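Progress report to the Sikder Fund
Project: Second-hand computers for homework rooms in Tretau and Demmont
Prepared by: Ratree Duangkaew, project coordinator
Date: 19/05/2021

Dear Ms Bauerfeind,

I am sending you our second report. It covers the work since the grant was paid and it follows the headings you gave us.

Homework rooms

The room in Tretau is open every school day in the afternoon. We have 50 children on the list, more than we had places for in the plan, so the older ones now come in the later hour. In Demmont the opening was delayed. The heating had to be repaired first, and the owner of the building wanted a new contract before he let us bring in the desks. The contract is signed now - Nerea Arroyo did most of this work and I am thankful to her.

Parents in Demmont asked us for an evening course in writing letters and filling in forms online. It was not in our proposal. We would like to try it in June with one small group, if you agree.

Repair of equipment

Dinesh Siddiqui is responsible for the workshop. The computers come to us from offices, and many of them are not complete, so the parts list is made only after each case was opened.

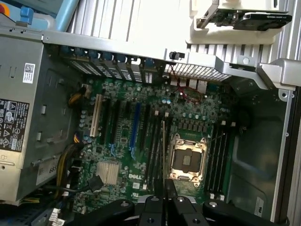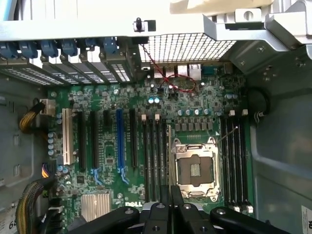
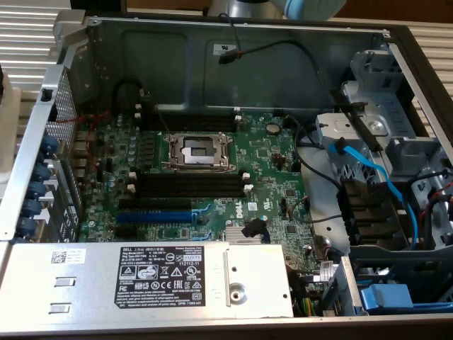 Dell computers with the case open and no processor in the socket.

The cost of used memory went up this spring and we paid 746 euros for parts, where the budget said 579. We covered the difference from the transport line, which was not fully used. Please tell us if you need a formal request for this change.

Staff and training

Kavinda Roy joined us as second tutor for mathematics. He works two afternoons in Tretau and will move one of them to Demmont when the room is open. The training day in Estau was held online. The tutors found it useful, but they asked for more time on how to help children who have missed many lessons.

Difficulties

We still do not have a good internet connection in Demmont. The first company offered a price of 400 euros for the installation only, and we are waiting for a second offer. Until then the tutors will bring printed exercises.

Next steps

We will open Demmont, start the evening group if it is approved, and send you the receipts together with the attendance lists. I would also like to invite you to visit Tretau before the summer holidays.

With kind regards,
Ratree Duangkaew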